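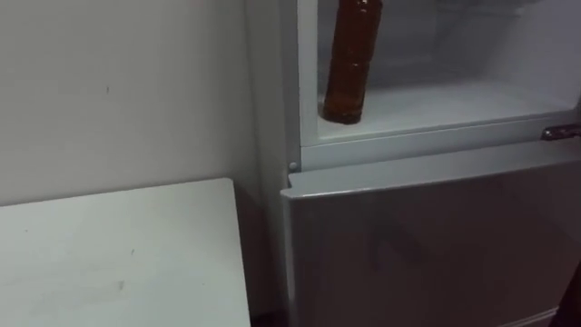 A plastic bottle in the upper compartment of the fridge.

Prarnum's winter patch is live, and yes, the stash is bigger

1 January 2021

Happy New Year, dungeon people! I had plans for today (laundry, mostly), and then Herker pushed the winter patch for Prarnum while I was still eating breakfast, so the laundry is going to sit there.

The big one first. Your shared stash now holds 822 items, and it finally sorts by gear type, level and whatever tag you feel like slapping on a thing. I have a tag called "maybe" and it is already out of control. Gems and crafting dust don't count toward the limit anymore, so if you've been parking them on a spare character like I have, you can let that poor guy retire.

Then there's Motcombe, the new endgame area. It's a drowned market town, all narrow streets and rooftops, and you need a level 92 character to get through the gate. I took my frost archer in and died to the bell ringer on the very first square. Then I died to him again, because I figured I could stand behind the fountain. You can't stand behind the fountain! His second swing goes right through it. What worked for me was hugging the east wall and saving my dash for the third bell.

The loot seems decent so far. I got two unique rings and a hat I will never wear. Motcombe keys drop from any boss in act five, and they can be traded, which made me happy until I saw the trade channel this morning. People want 1550 gold for one key. Give it a few days, I'd say, or just farm your own — the swamp boss is quick and his key rate feels fine to me.

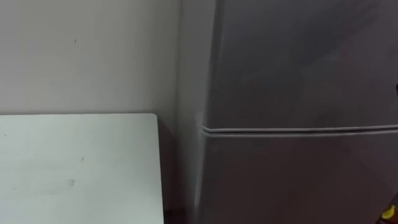
The white table, with the fridge at the right.

Balance changes are a mixed bag. Thorn builds got trimmed, which everybody saw coming. Summoners can now keep 5 hounds out at once without giving up the bear, and I've already run into two parties where I couldn't see the floor. Frost got nothing at all, up or down, and I'm trying not to take that personally.

Lead designer Tonantzin Villaseñor was in the patch chat answering questions for most of the morning. She said the thorn changes might get another look if the drop is too steep in boss fights, and that the crash when you open the map during a cutscene is known and being worked on. Somebody asked about controller support for the new stash screen. It works, but you can't rename tags with a pad yet, so keep a keyboard handy.

She also confirmed that the Contreras class, the lantern-carrying duelist from the fall trailer, is now planned for May. No test weekend has been announced. I was hoping for sooner, but the parry system she described sounds like exactly my kind of trouble.

Old characters carry over, and skill resets are free until the next patch. If you see a frost archer lying face down by the fountain in Motcombe, please throw me a potion.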